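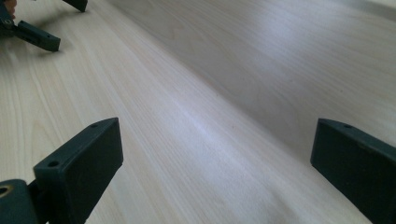 Cukar offer for Trurarex: shareholder discussion

ledger_north
Wed 4 March
Cukar has confirmed an approach to the board of Trurarex. The statement values the company at $700 million in cash. Holders are invited to comment on the terms.

odehghan
In my view the price is low. The Nazari support contract alone runs for several more years.
Omid Dehghan

plainfield2
I must disagree. Trurarex lost 210 staff in January and has not replaced them. A cash offer is fair.

odehghan
Those positions were in the hardware unit, which was already for sale. The consulting side still employs 2000 people.

quarterly_r
Has Dondow withdrawn? It was named as a bidder last year.

ledger_north
Dondow has made no statement. Please keep replies to the published terms.

plainfield2
Noted. I intend to accept for my 500 shares.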